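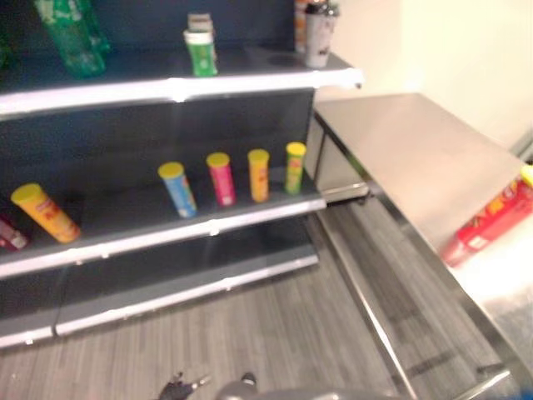 4 Cell set-up and upkeep

4.1 Layout and daily start

The Clunuletti cell was built to run shelf tidying and restocking tasks over long periods with one person on duty. It consists of the robot, a run of dark shop shelving with pale front edges, and a stainless steel counter standing at one end of the shelving. The products are ordinary packaged goods: small snack canisters, bottles, and bagged or boxed items. The canisters make up most of the handled stock. They are light, they roll when tipped over, and their plastic lids are more slippery than their sides, so a worn or dirty fingertip shows up on them sooner than on anything else in the cell.

Shelving and counter are treated as fixed. Their positions are taught once, by touching the gripper to the corner of each shelf edge and to the near edge of the counter top, and are stored with the date and the initials of the person who did it. The teaching is repeated after any move of the furniture, after a joint has been opened, and whenever the daily check described below fails twice in a row. Products are not taught. A canister lying on its side is a normal start state and is left as found.

The daily start follows a fixed order. The arms are sent to the rest pose and the joint offsets read out. The gripper is opened and closed without load, first slowly and then at working speed. It is then brought to the taught corner of the middle shelf and stopped short of contact, and the gap is measured with a feeler strip. A gap outside the limits in the cell log means that the wrist mount is checked for play before any task is started. We found it best to leave the bottom shelf out of the daily check, as the low reach puts the forearm close to the floor and a wrong offset at that height has cost us one cover already.

4.2 Handling load

Wear was tracked by cycle, one cycle being a single grasp, lift, move and release. The wipe interval for the fingertips was set at 100 cycles and kept there for the whole trial. Longer intervals were tried early on and dropped: the grip did not fail outright, but canisters turned slightly in the fingers and were put down with the label facing the wrong way. The hinge pins were inspected every 300 cycles. Full inspection, with the fabric cover drawn back and the joint housings looked at, was carried out at 700 cycles or on any unexplained rise in finger current.

Table entries in the log were kept short on purpose. Each gives the cycle count, the part, what was seen and what was done. Free comments were allowed but had to be signed. Most of them concern noise.

4.3 Inspection of the multi-fingered hand

The hand is inspected in place, hanging with the fingers pointing down. Taking it off its mount was the practice at first and was given up after the second refit, when the cable plug was found to be wearing faster than the hand itself.
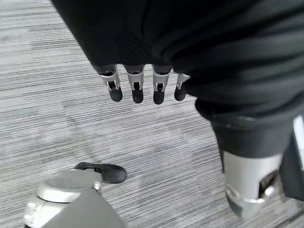

Fig. 4. Robotic hand with the fingers pointing down over the carpeted floor. Photograph: Manaia Katene.

Each of the fingers visible in Fig. 4 has a short dark base, a silver-white knuckle bracket and a rounded black rubbery tip. The gaps between neighbouring fingers are the first thing to be judged. With the drive relaxed, they should look even when seen from straight in front. A finger that leans outwards is noted but not corrected until it has been moved through its range by hand, since a small outward angle often goes away once the base has seated. A lean that stays is taken as a sign of wear at the pin.

The pin in the centre of the knuckle bracket is checked next. It should sit level in the bracket and should not turn when the finger is flexed. Pins that stand out on one side are pressed back with a nylon drift. Replacement pins were supplied by Şimşekoğlu and cut to length in our workshop; the first batch was slightly long and caught on the fabric.

The fabric cover is the main source of avoidable trouble. It keeps dust and crumbs out of the upper joints, but it also creeps down with use and can fold over the outer finger. A fold trapped at the bracket raises the current on that finger in much the same way as a tight pin, and on two occasions a sound pin was changed for this reason. The present rule is that the cover is smoothed upwards before any current reading is taken. The cover is not pulled tight, as this moves the strain to the seam.

Openings in the metal joint housings are looked into with a torch and cleared with a soft brush. Compressed air is not used. Carpet fibre was the most common find and came from the service area, not from the shelving side of the cell, where the floor is hard. A rubber mat under the hand during inspection has since been added to the tool list.

The flat-fingered gripper needs less attention. The screws at the finger root are checked for movement with a fingernail and marked with paint after tightening. An Odby torque driver was used throughout, set to the value on the cell card. The pads of the black fingers are wiped together with the tips of the hand, using the same cloth and the same mild cleaner.

4.4 Return to service

After a full inspection the robot is run through the daily start, then through a short series of grasps on a single upright canister at the open end of the middle shelf. Tipped canisters are brought in only when this series has passed. The same steps were later used on the Rodside cell without change, apart from the shelf corner chosen for the gap check.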